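How I Set Up a Hot Drink Table for a Crowd

I've been running the coffee and cocoa table at the Bruvutville winter swap for years now, and every December I get the same messages asking how we keep the line moving. So I finally sat down and typed it all up (Rozália Magyar, this is mostly for you, since you're taking over the early shift!).

Our swap gets 400 people on a good day. You don't need anything like that many to borrow these ideas. I do the same thing on a smaller scale for my book club and for my sister's open house, and the steps hardly change.

Start with the table, before you carry in a single cup. I like a desk or an office table with a cord hole in it, the kind with the round grommet set into the top. Run the cord for your water kettle or coffee urn down through it and nothing hangs over the front where a toddler can grab it. If your table doesn't have one, push it up against the wall and send the cord straight off the back. Plug the urn in and check that the outlet works while you still have room to crawl around under there. I have skipped that part exactly once.

Next, decide which way people will walk. Ours come in from the left, so cups go on the left, then the urn, then the cocoa and tea, then milk and sugar, then lids and napkins way down at the right end. Milk and sugar always take the longest, so give them more space than you think they deserve. If you can pull the table away from the wall and let folks go down both sides, even better, but then you need 2 of everything.

Now for the cups. I'm picky about these. I buy the brown ribbed paper ones with the white rim, because the ridges make a hot drink easier to hold and you can skip the cardboard sleeves. Keep them nested and stand them up in a wire holder with a solid base. A bare stack on a tabletop leans, and then somebody bumps the table reaching for a spoon and you're chasing cups across the floor. 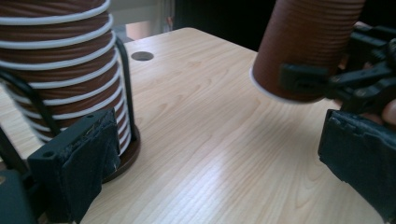
Leave the spare cups in their plastic until you need them. I slit the bag at the bottom end, slide the whole sleeve into the holder, and pull the plastic off upward, so my hands never touch the rims. When the stack gets down to a handful, lift those out, load the new ones and put the old ones back on top. It takes a few seconds and you can do it with people standing right there.

How many to buy? My rule is one cup per guest plus another 30 for each hundred, to cover refills and the ones kids set down and forget. For a living room get-together I just open one sleeve and keep a second in the closet. Nuanchan Ruangrit once talked me into a bulk case of 3,000 and I'm still using them up, so ask me if you need some!

For the drinks themselves:

Fill the urn with cold water and start it a full hour ahead. The big ones are slow.

Put the cocoa powder in a wide jar with a scoop that stays in it. Packets are fine too, but then you need a little trash bowl right next to them or the torn corners end up everywhere.

Set the milk in a shallow pan of ice and swap it out for a fresh carton from the fridge partway through.

Stir sticks go in a mug, pointing up. I put a second mug beside it for the used ones, with a label on it in big letters.

Lay a folded dish towel under the urn spout. Every urn I've ever met drips.

Last thing is trash. Put one can past the end of the table and another by the door, and line each with two bags so when the first one fills up you just pull it and keep going. Tell people to dump leftover coffee in a bucket before they toss the cup. A trash bag full of cold cocoa is a sad thing to carry across a parking lot.

When you pack up, let the urn cool all the way before you wipe it out, and leave the lid off overnight. Unopened cups go back in their box, and I wrap the wire holder in the dish towels (clean ones!) so it doesn't get bent in the bin. The cocoa jar comes home with me.

We use cookies to improve your experience on this site. By continuing to browse, you agree to our cookie policy. Accept | Manage preferences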